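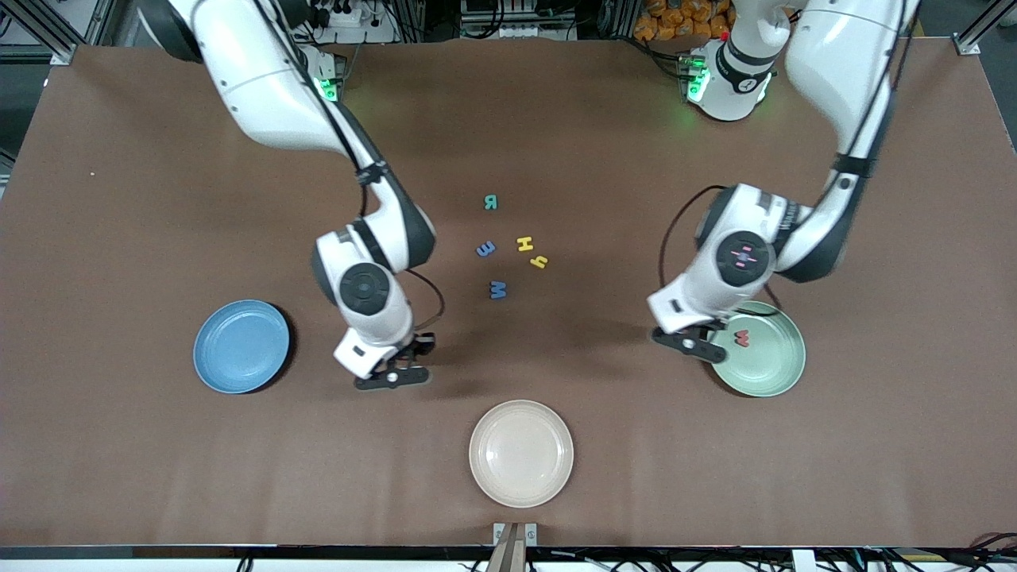 Brenda Arancibia would like it known that she has never once wanted to spell at breakfast. "I want toast," she said, on being told of the new Clovmont range from Urnero, which puts colored toy letters and colored plates on the same table and invites families to sort one onto the other.

Urnero has noted her position and is going ahead anyway. Clovmont goes on sale in June at the company's Virndale store and through Rivadeneira, its longtime distributor, whose warehouse is already holding 483 sets and would like its shelves back.

The game has 2 rules. A player picks a plate, then puts letters on it until there is a word or an argument. There is no board, no timer and no battery door to lose the screw for. Adults may play, though in early tests they were slower and took it harder.

"We tried it with a scorebook," said Hipólito Domínguez, head of product at Urnero. "The scorebook was 40 pages long. My nephew drew a horse on it and we took the hint."

The plates are meant for play and snacks – dry ones, please – and the letters are meant for children old enough to have stopped eating letters. Both wash in the sink. Letters that roll under the stove are outside the warranty, as they were with every earlier Urnero product.

The first 300 buyers in Virndale will get a drawstring bag to keep the letters in. Ms. Arancibia has been sent one, along with a set. She reports that the bag is very good and that she keeps clothespins in it.

Store hours and ordering details are available at the Urnero front desk, which opens at 9 a.m.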